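Munditz Household Help
Laundry and linen > Folding and storage

How do I fold clothes on the bed without the stack falling over?

Posted by Rónán Scanlon
Sunday, January 11, 2026

I have no table worth the name, so all folding in this house takes place on the double bed, on top of the flowery cover. I start a stack in the middle, add whatever comes off the airer, and by the time I reach the jumpers it has developed a lean. The blanket gets folded and parked up by the headboard, where it takes up as much room as a sleeping dog. 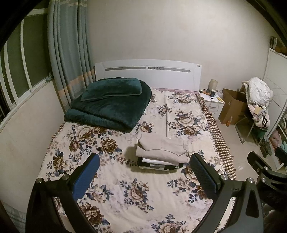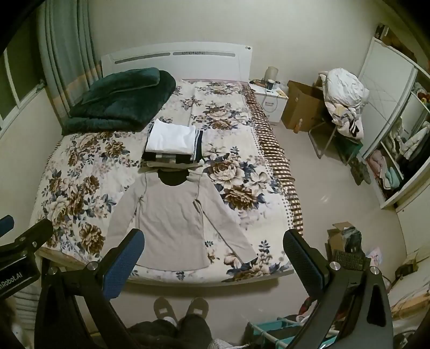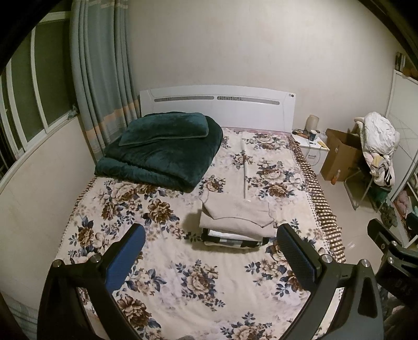
Is there a proper order for this? Long sleeves are my particular weakness. I have watched the videos and my shirts still come out shaped like an envelope somebody sat on. I would also like to be able to go to bed on the same evening, if that can be arranged.

Ailbhe Mac Giolla
Heavy things at the bottom, Rónán, and stop adding to the pile as they come. Sort first. Anything thick goes down before anything thin, and T-shirts go on last.

For long sleeves, lay the shirt face down and smooth it from the collar to the hem. Fold one side in by a third, then turn the sleeve back on itself so it runs straight down towards the hem. Do the other side the same way. Then fold the hem up to the collar, or in thirds if your drawer is shallow. The mistake is usually leaving the sleeves sticking out until the end and then stuffing them in from shame.

I make two short stacks and never go above 10 items in either. A mattress gives under the weight, and a tall pile on a soft surface will go over the moment you sit down to do socks. If you want a firm base, put a big tray or a bit of stiff board underneath. It also means you can carry the lot to the wardrobe in one go, assuming the wardrobe has room, and mine hasn't since March.

falis_60
just roll everything. no stacks no problem

Puketti
Rolling is fine for T-shirts and a disaster for anything with a collar, as my work shirts will testify.

On the blanket: fold it in half lengthways, then in half again, then in thirds, with the open edges facing the wall. Plush springs back whatever you do, so lean on it for a bit. Or put it on a chair while you fold, if the chair isn't already full of clothes. Mine is.

3 people found this helpful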